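Old office PC going cheap, is it worth it for my daughter's homework?

Asked by Kevser Yüksel, Wednesday, January 23, 2019

Hi all, I've got around £350 to spend and my daughter is 13, so it's mostly essays, a bit of video and probably more games than she lets on. A shop near us called Rendar sells old office towers, or I could get a new Clandier laptop and be done with it. I can swap a plug but that's my limit! Is a second-hand tower daft?

Gillespie Lindsay
Not daft at all, I did the same for my lad in October and spent well under your budget. Ask what processor is fitted before you pay - some get sold as bare boxes and you'd have to buy one separately. Ask about the memory too (get 8GB if you can) and whether there's a proper Windows licence. Don't forget you'll need a screen and keyboard, and see if they'll do a warranty in writing.

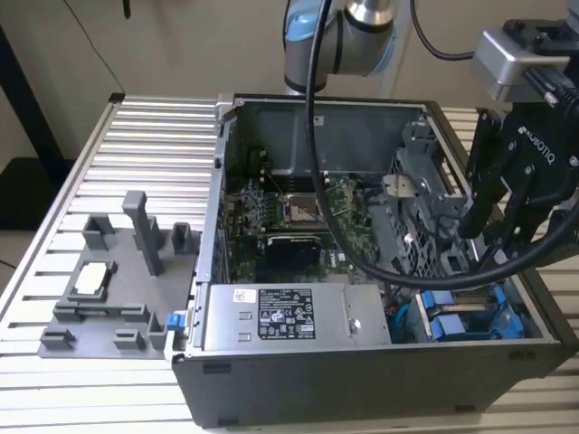
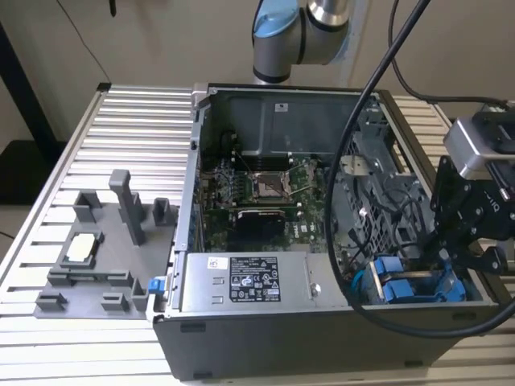 Tower on its side with the panel off, processor socket empty in both

If you fancy going inside, unplug it first and take your time. I'd put an SSD in before anything else, it makes such a difference to an old machine.

salazar_5
get the laptop. she'll want it in her room, then at her mate's, then on the sofa. had 4 towers over the years and they all ended up in the loft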